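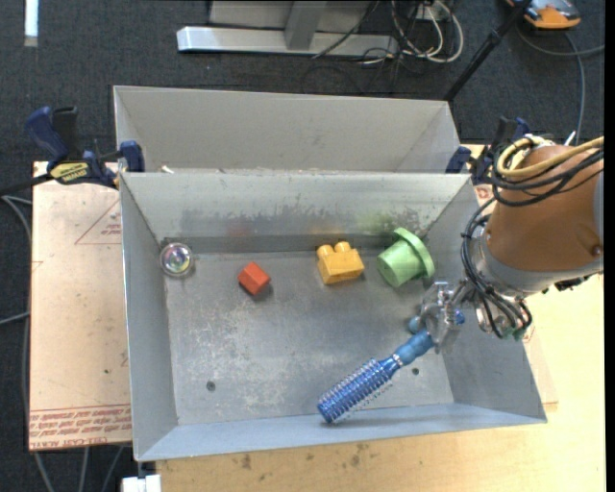
Front bin and contents. The second bin sits directly behind it.

Lining a metal bin with sloping walls for small mixed items

Posted by Theda Buschmann, 17/07/2020
Section: Storage and organising
Viewed 201 times

I have a pair of grey metal bins, rectangular, open at the top, all four walls sloping in towards the floor. They stand one behind the other on a low bench in our playroom in Elstead and take whatever small things are left out at the end of the day. At the moment the front one has a clear ball, a red-orange block, a yellow-orange toy brick with studs, a light green plastic cup and a blue round hairbrush in it, a fairly normal mix.

There are three problems, in order of annoyance.

1. Noise. Anything hard dropped in makes a clang that carries through the floor to the room below.

2. Marking. The floor of the front bin is scuffed, and pale plastic kept in it for a week or so picks up faint grey lines. They come off with a damp cloth and washing-up liquid, but I would prefer not to have to do it.

3. Movement. Round things roll to a corner whenever the bin is carried, and the brick and block follow them down if I tip it. The cup never stays upright.

I would like to line the floor and possibly the lower part of the walls. The complication is the slope. A flat sheet cut to the floor size is simple enough, but a sheet that also covers the walls has to be cut as a cross and the flaps don't meet neatly at the corners. I made a template from a cereal packet in April and it was wrong in all four corners.

Whatever goes in has to be removable for washing. I don't want glue on the metal. Bits of paper and fluff collect in and between these bins, so a thick pile or anything woven that traps dirt is out. The bins came second-hand with no label, so I can't say what the metal is. A magnet holds weakly to one wall and I don't know what to conclude from that.

Has anyone lined a bin of this shape, and what thickness did you use?

Drandik wrote:

Line the floor only. The walls are not where the noise comes from, or not enough to be worth cutting flaps for. Most of the clang is the floor panel ringing when something lands flat on it, and a sheet of almost any soft material will deaden it.

I use Cilum drawer matting, the smooth closed-surface sort, 2 mm thick. There is a ribbed one as well, which you should avoid on your description, as the ribs hold fluff. It cuts with ordinary scissors and rinses under the tap. Mine has been in a metal parts tray for some years and has not curled.

Measuring is where the sloping walls catch people out. Do not measure the bin at the rim and do not trust a tape pushed down the wall. Procedure:

Put a sheet of plain paper in the bottom, larger than the floor.
Press it into the join between floor and wall with the side of a pencil, working from the middle of each side outwards.
Crease it, take it out, and cut along the crease.
Put it back and check that it lies flat. If it rides up on one side, trim that side only.
Transfer to the matting and cut just inside the line.

The reason for cutting slightly under is that the floor-to-wall join on pressed metal usually has a small radius. A sheet cut to the full size climbs the curve and lifts in the middle. Slightly small is fine, and it won't slide much if the back is tacky.

Mark the underside with an arrow. Bins that look rectangular are often a little out of square and the liner will only fit properly one way round.

The grey marks on your plastic are very likely metal rubbed off the scuffed areas. Before lining, wash the floor with hot water and washing-up liquid, wipe with a white cloth, and repeat until the cloth stays clean. Otherwise the residue transfers to the back of the liner and travels with it. Dry it completely before the liner goes in. If the metal is plain steel under a coating, trapped water will rust it from the scuffs outward.

On the magnet: a weak hold suggests neither one thing nor the other. Some stainless grades are weakly magnetic, and a thick coating weakens the pull on ordinary steel. It doesn't affect the lining.

Tan wrote:

just put a tea towel in it. works for me

Theda Buschmann replied to Tan:

Tried it. It bunches into one corner with the ball, and the brush bristles catch in the loops.

Pellworth wrote:

Agree with the paper template method, but I would not dismiss the walls altogether. Drandik is right about noise and I think wrong about marking. If the bin is carried, things slide up the slope and back, and the lowest part of the wall scuffs next. Look along it against the light and see whether there are already lines there.

If there are, cut four separate strips for the walls and forget the cross shape. Each strip is a trapezium, with the short edge at the floor and the long edge at the top. Leave a gap of 12 mm at each corner so the strips never have to meet. Small items don't lodge in it, or mine don't, and you can get a cloth down it. Hold the strips up with the removable putty sold for posters, a pea-sized piece near each top corner. That is not glue and it rolls off metal cleanly. Warm the putty in your hand first.

Fit the wall strips before the floor sheet so the floor sheet holds their bottom edges in.

For movement, the liner will slow the blocks but will do very little for a ball. A ball will always find the lowest corner of a container that is being tilted. I would put balls in the back bin and everything with a flat face in the front one. With cups, store them upside down on the wide end. A flanged rim is the more stable base of the two.

I'd also take the hairbrush out of the arrangement. Rows of bristles on a round head will pick up whatever fluff is in the bin and put it back in somebody's hair. A hook on the side of the bench would do.

Theda Buschmann replied:

Thank you both. Washed the front bin this evening and it took four white cloths before one came away clean, so the residue explanation seems right. There are scuffs and scraped patches on the lower part of the back wall, the side towards the second bin, and none I can find on the other three.

I'll do the floor sheet plus one wall strip and leave the rest. The matting is sold locally in a roll 185 cm long, enough for both bins with a mistake or two allowed. Balls to the back bin from now on. The brush will probably carry on ending up in there regardless of hooks.

Drandik replied:

One strip will be fine. Put it in with the cut edge upwards and check the putty after the first warm day.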